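I've worked receiving at the Dahlgren warehouse since before the scanners, so people keep asking me what the robot has changed. Some notes, now that it has been in since July.

The count first. We handle 671 product lines, and the arm is cleared for 30 of them, mostly bottles. Everything else still goes through our hands. Wunano sent Regula Gisler to set it up, and she was straight with us that bags and soft packs would come later, if they came.

What changed for me is my back and my schedule. I used to lift bottles most of the morning. Now I do 2 hours of that and spend the rest checking labels, clearing stops and writing down why it stopped. The writing down is new - I never had to explain a dropped bottle before.

Mathias Hubmann went over to the returns side. He says he likes it, but he misses the talk at the bench, and so do I. You can't chat much when one of you is watching a screen.

An orange object close up, and orange bottles from farther back:

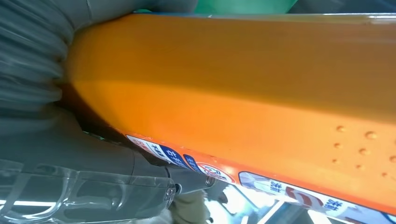
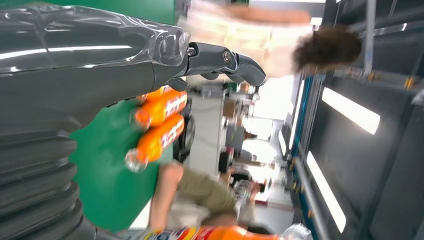
Pay stayed the same, which some of us raised at the last meeting. The answer was that the new tasks will be graded by the end of the year. I asked for that in writing and haven't got it yet. Training was 60 minutes, and I think it should have been a full shift. I'll post again when I hear about the grading.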